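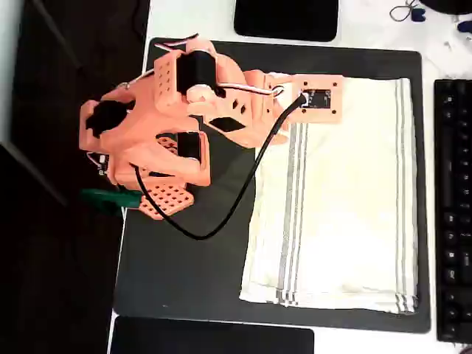 Noémi Kiss

Daranee Srisuk has been baking rye bread for so long that her neighbors in Novcombe no longer bother ringing the bell. They come round the side of the house, push the kitchen door open and shout. Two of them did it while I was there, and each went home with half a loaf under one arm.

I'd come to ask her about sourdough, and I had a list of questions, and within ten minutes I had put the list away. She talks with her hands in the dough. She also talks with her back to you, over the sound of a running tap, so if some of the quotations here sound a bit bare, blame my handwriting!

"I didn't grow up with rye at all," she told me. "We had rice. Bread was something in a plastic bag that you toasted. Then I moved here and rented the room above Eino's, and the smell came up through the floor every January morning, and I thought, well, I have to know what that is."

Eino is Eino Eskola, who ran the bakery on the corner until he retired. He gave her a jar of starter and very little advice. "He said, feed it, and don't worry if it looks ugly. I asked him how much to feed it. He said, enough." She laughed so hard at this that she had to put the scraper down. "I killed that one. I killed the second one too. The third one is the one I still have."

The starter is called Umis. I asked where the name came from and she shrugged. One of her kids wrote it on the lid with a marker when he was learning his letters, and it may have been meant to say something else. It lives at the back of the counter, away from the stove, and it gets fed before anyone in the house gets breakfast.

What I love about rye, and what Daranee clearly loves too, is how little it behaves like wheat. You can't stretch it into a nice smooth ball. It sticks to your fingers, your sleeves, your phone. "People write to me and say, my dough is like wet cement, what did I do wrong? And I write back, congratulations, you made rye!" She wets her hands, scoops the whole lot into the tin and smooths the top with the back of a spoon, and the shaping is done. After years of fussing over wheat loaves in baskets, I found this wonderfully freeing.

She is strict about waiting, though. A rye loaf comes out of her oven in the evening and stays uncut until the next day at the earliest. "If you cut it warm, the middle is gum. It pulls along with the knife. You get angry, you think the bread is bad, and the bread is fine, it only wanted to be left alone." Her husband, she said, has never once managed the full wait. There is usually a heel missing by midnight.

We got onto flour, which was where I lost most of an afternoon. She buys hers from Jenő Szilágyi, who mills in Korness, and she can tell from the feel of it between finger and thumb whether he has changed the setting on the stones. She prefers it coarse. A coarse flour drinks slowly, so she holds back some of the water and adds it after the first rest – a habit she picked up from a mistake, when she forgot to pour in the last cup and didn't notice until the dough had been sitting for an hour. "It was the best loaf I'd made that year. So now I forget on purpose."

I asked how much salt. "Two grams for every 100 of flour. There, that's a real number, you can print that one."

She has taught classes at the Sárközi hall for three winters now, and she says the students who do best are the ones who have never baked before. They haven't learned to expect a dome. A good rye loaf is low and heavy with a cracked top, and she taps the bottom and listens to it, and if she isn't sure she puts it back for another ten minutes.

Before I left she spooned some of Umis into an old mustard jar for me and screwed the lid on loosely. I asked how much I should feed it.

"Enough," she said, and went to answer the kitchen door.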